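Widero hand-held gripper kit – frequently asked questions

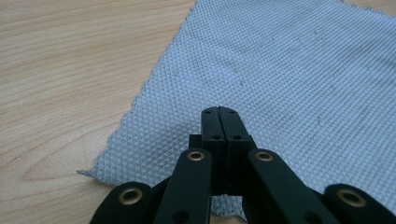
What is in the kit?

One Widero gripper, assembled. One set of straight fingertips, already fitted. A strap, a small screwdriver, spare screws in a bag, and the printed setup card. The mount for your camera is in the box as well but the camera isn't, see further down.

Do I need a robot arm to use it?

No. You hold it, you do the job, the recording goes off to be used for training later. Plenty of our customers don't own an arm yet. If you do have one, the Trilten adapter plate lets you put the same fingertips on the arm, so what you recorded by hand and what the arm does match up better.

How does it open and close?

Squeeze the handle to close, let go to open. Linkage arms carry the movement to the two jaws. No motor in the hand-held version. Please don't oil the pivots – it picks up fluff and then you'll be emailing us.

Can it handle cloth?

Yes, and it's what most people ask for. Textured cloths are easier than smooth ones, there's more for the tips to get hold of. Waffle-type weaves are a good first practice piece. Thin, slippery linings are harder work and we'd suggest the rubber tips for those (sold seperately, part 151).

My cloth has frayed edges. Problem?

Not for the gripper. It can be a problem for your data if every cloth you own is frayed in the same place, so mix them up. Loose threads can get drawn into the linkage. Stop, open the jaws fully, pull the thread out sideways. Don't cut it while it's under tension.

Best way to pick up a cloth lying flat?

Jaws open a little, tips just touching, then squeeze slowly so the fabric bunches up between them. Aim a bit in from the edge for your first goes. Pressing hard doesn't help and scuffs the table.

Will it scratch my table?

The standard tips are hard and square-ended, so on soft or polished wood they can mark if you drag them. Lift, don't drag. For an antique or anything you care about, put a board down first. We can't pay for tables, sorry.

What sort of lighting do I need?

Even light from above is fine. Ordinary ceiling light does for most people. Shiny surfaces will bounce a lamp straight back at the camera so move the lamp before you move the table. Your own shadow falling over the jaws is normal, just try not to have the whole job in the dark.

Which cameras fit?

Most small action cameras with a standard thread. The mount tilts, and it should be set so both fingertips are in view the whole time – open and shut. Check this before every session, it's the number one reason we reject recordings on the Nuchit service.

What is Nuchit?

Our checking service. You upload, we go through the recordings, you get back a list of what's usable and what isn't, with reasons. Turnaround is 3 working days. It's included for the first month with every kit, after that you pay per batch. You don't have to use it.

How do I change the fingertips?

Undo the screws, slide off, slide on, do up. Finger tight plus a small nudge. If the tips don't meet evenly down the middle when closed you've got one on squint, take it off and start again. Swap both tips together, never one on its own.

One of the arms feels stiff. Is it faulty?

Open and close it twenty times first, new ones loosen up. Still stiff? Check for thread or grit at the pivots. Still stiff after that, send it back and we'll swap it.

Left-handed?

Works either way round. Move the strap over to the other side, takes two minutes.

How much is it?

£178 for the kit, VAT included. Schools and colleges, ask us for the education price before you order as we can't refund the difference afterwards.

Where do you deliver?

UK mainland and Northern Ireland. Everywhere else by quote. Orders in before noon go the same day, unless it's out of stock, in which case it says so on the product page (next lot due in April).

How long is the guarantee?

2 years on the linkage and handle. Fingertips wear out with use and aren't covered. Nor is anything you've drilled, and people do drill them.

Who do I contact?

Keegan Goodwin looks after support at Taltadeo, weekdays only. Use the contact form and put your order number in the first line, it saves a whole round of emails. Photos help to if something's broken.

Prices and delivery details last checked 15 January 2025.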